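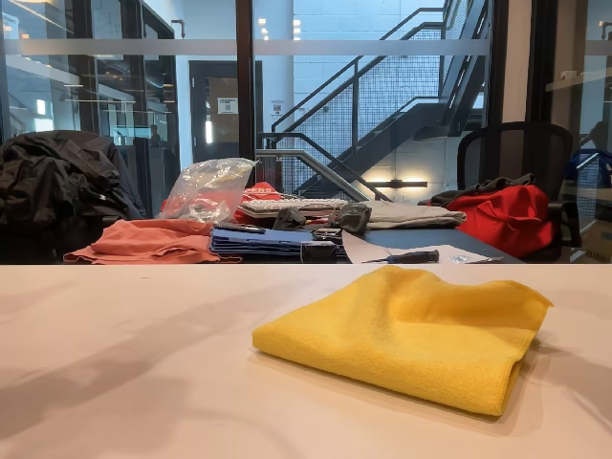 **Which way should the folded edge of a cloth face when it goes on the pile?**

Towards you. The thick rounded fold is the easiest part to take hold of, and a cloth picked up by its fold stays shut. If the loose edges face you, the top layer comes away first and the cloth has to be folded again.

## 4. Folding and storing the cloths

This section covers the microfibre cloths supplied with the Skellik bench care set. It applies to every colour. Washing is covered in Section 3 and the wall rack in Section 5.

### 4.1 Before you start

You need a clear, level surface a little larger than one cloth opened out. A pale table top is best, as grit and threads show up on it. Wipe the surface and let it dry.

Check that the cloth is fully dry, including the hem and the corners. Shake it once, away from the table, and look over both sides. Pick out any swarf, staples or hair by hand. Microfibre holds on to small hard pieces and will drag them across the next thing you wipe.

> **Caution:** Do not fold a cloth that has been used with solvent or oil. Put it in the lidded metal bin and follow Section 3.6.

### 4.2 The standard fold

1. Lay the cloth flat with the label underneath. If the label has been cut out, either side will do.
2. Smooth it from the middle outwards with the flat of your hand. Don't pull at the corners.
3. Bring the far edge over to meet the near edge.
4. Bring the left side over to meet the right side.
5. Fold the far edge towards you once more, so that you have a rough rectangle.
6. Turn the whole cloth round so that the rounded fold faces you.
7. Press down lightly and let go.

The cloth will spring back a little and look puffy. This is normal, and pressing harder or putting a weight on it will only flatten the pile. New cloths are the worst for this and settle after a few washes.
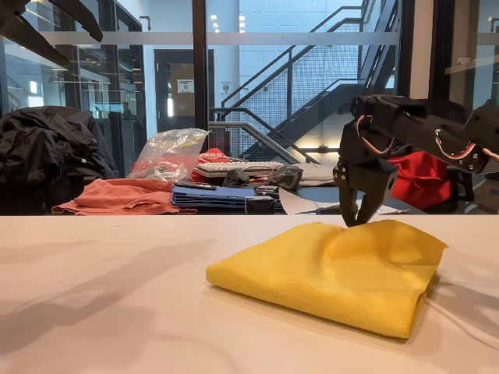
*Fig. 4.2: Yellow cloth, folded, top layer raised.*

### 4.3 Checking the fold

Look at the cloth from the near side. The fold should be rounded and run the full width. Small wrinkles don't matter. If there is a loose flap down one side, tuck it between the layers or go back to step 4.

Lift the top layer a short way and let it drop. If the lower layers slide out sideways, the cloth was not smoothed properly at step 2. If the top layer stands up in a peak, flatten it with one stroke of the hand before stacking, or the next cloth will lean.

Note: cloths dried on a radiator go stiff along one line and will always want to fold there. Rewash them and dry them flat.

### 4.4 Stacking

1. Sort by colour first. Yellow is for dry dusting of bench tops, screens and keyboards. Blue is for damp wiping. Grey is for floors and chair legs.
2. Place the first cloth on the shelf with its rounded fold towards you.
3. Add the rest in the same direction, up to 6 in a pile.
4. Slide the pile back until it touches the rear of the shelf.

Keep yellow and grey on separate shelves. A grey cloth that has been on the floor should never go back in a yellow pile, even after washing.

The Hancombe shelf insert (part 402) takes two piles side by side. The older Bovmont insert takes one and has a lip at the front, so lift the pile in over the lip and do not push it.

### 4.5 Keeping the folding surface clear

Use one surface for folding and another for everything else. Coats, bags, folders and papers belong on the second bench or on hooks. Other fabrics are easily gathered up with the cloths and sent to the wash by mistake, especially gloves and thin garments.

At the end of the day:

- return folded cloths to the shelf
- hang up jackets left on chairs
- put folders away upright
- check inside clear bags before throwing them out
- wipe the folding surface with a dry yellow cloth, then put that cloth in the wash

> **Caution:** Do not leave folded cloths on a bench where soldering or grinding is done. Microfibre is a plastic and melts at quite low heat.

### 4.6 Common problems

| Problem | What to do |
|---|---|
| Cloth won't lie flat | Shake it out and start again from step 1 |
| Corners don't meet | Match the edges and ignore the corners; older cloths are no longer square |
| Pile leans to one side | Turn every second cloth over, keeping the rounded fold to the front |
| Cloth feels scratchy | Check for grit, then rewash without fabric softener |
| Cloth sheds lint | Move it to the grey pile and mark the hem with a pen |

### 4.7 Replacement cloths

Order yellow cloths as part 103 and blue as part 2407. Grey cloths are sold only with the full set. Orders go through Peiyu Lü at the Deng stores counter. Wash new cloths once before first use, on their own, as the yellow dye can run.

Section revised 3 May 2020, S. Bravo. Step 6 added; old Fig. 4.3 removed.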